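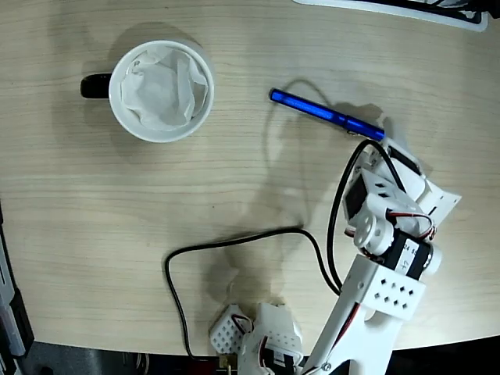 桌上的蓝笔和白杯子

Menach 的第二张专辑重新发行了，号称“全新母带”，定价比原版贵出一大截。我对这类说法一向不太信，所以还是找来原版，两张轮着放了两个晚上。

先说结论里好的部分：低频确实厚了，第一首的贝斯终于能听清走向。可是鼓被压得扁扁的，军鼓那一下原本很脆，现在像隔着一层棉被。乐评人都在夸“细节重现”，我反复听到第四首，也没找到他们说的那段和声，倒是吉他换把位的杂音大了不少。

再说附赠的现场碟，录的是一月份在 Hancombe 的那场，总长48分钟，其中4首是专辑里已经有的歌，编曲几乎没动。观众的欢呼每次都在同一个位置涨起来，我怀疑后期补过，当然没证据。唯一让我坐直的是翻唱 Skulik 的那首慢歌，主唱唱破了一个音，没修掉，反而好听。

厂牌 Alaoui 说黑胶限量2354张，盒子上印了编号。限量这个词我听了很多年，去年他们另一张“绝不再版”的唱片，半年后就换了个封面又出来了。

喜欢低频的人可以借来听听。我那张原版暂时不卖，新版大概会挂到二手网站上，附赠的海报也一起给，反正墙上没地方贴了。

本网站使用 Cookie 以改善您的浏览体验。继续浏览即表示您同意我们的 Cookie 政策。 接受 | 了解更多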